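Category: Student Work > Geography and Environment > Project Reports

Bag for life? Carrier bag use at the Hanasgate shops

Aim was to find out what people carry their shopping home in, and if it changes with how much they buy. Started in August so there was time to redo counts if it rained — which it did.

Method. Stood outside two shops, Moncrieff (big, car park) and Urnex (small, next to the bus stops). Tally sheet with four columns: new plastic bag, old plastic bag, cloth bag, no bag. Same times at both, 4 pm onwards. People with rucksacks were a problem, put them under cloth to begin with then gave them a seperate line. Total shoppers counted over the whole project was 2208. After taking out the ones we couldn't see properly (prams, umbrellas, groups) it came to 2147, and all the results use that number. 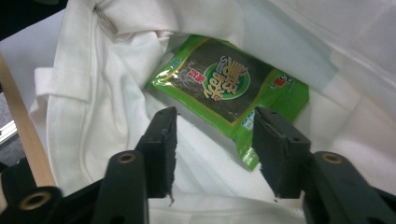

Also did a short questionnaire, 48 replies. Questions were how many cloth bags do you own, how many do you use, where did the last one come from. Nearly everyone owned more than they used. Several wrote "cupboard full" or something like it. A lot of them got the last one free.

Results. Moncrieff had more old plastic bags, mostly the thick sort, going from trolley to car boot. Urnex had more cloth and far more people with no bag at all, just carrying a sandwich or a drink. So size of shop matters but so does how you get home. Bus people had cloth bags over the shoulder. Didn't expect that to be so clear.

Rain made a difference too. On wet days more new plastic bags at both shops. Could be people not planning to stop, could be they don't want paper or cloth getting soaked. Didn't ask, should of.
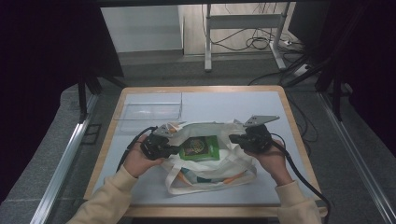
Fig. 2. White canvas tote with a green packet inside.

Cotton bags are not automatically better. They take a lot of water and energy to make so one has to be used many times before it beats a plastic one. Going by the questionnaire some never get there. The answer is probably to stop giving them away — one bag used every week is fine, a drawer of them isn't. 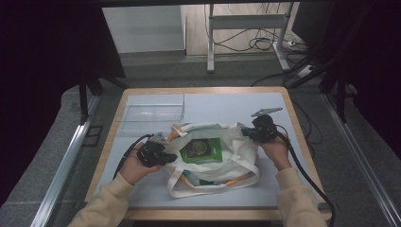 Problems with the project. Only two shops. One person counting at busy times so some will of been missed. Questionnaire was mostly people who stopped, and people who stop probably like talking about bags. Wanted to do the Droter market as well but ran out of time.

Conclusion. Cloth bags are used most by people on foot or on the bus buying a few things. Car shoppers reuse thick plastic. Next time: ask about weather, ask how old the bag is, do a morning count.

Comments

bramblepath: good read. did you count people who put stuff in their coat pockets? that's me every time

Year 12 Geog: Can we borrow your tally sheet layout for ours?

m_t: my oldest cotton one has been going since school, handles resewn twice. the free ones fall apart

Last updated: August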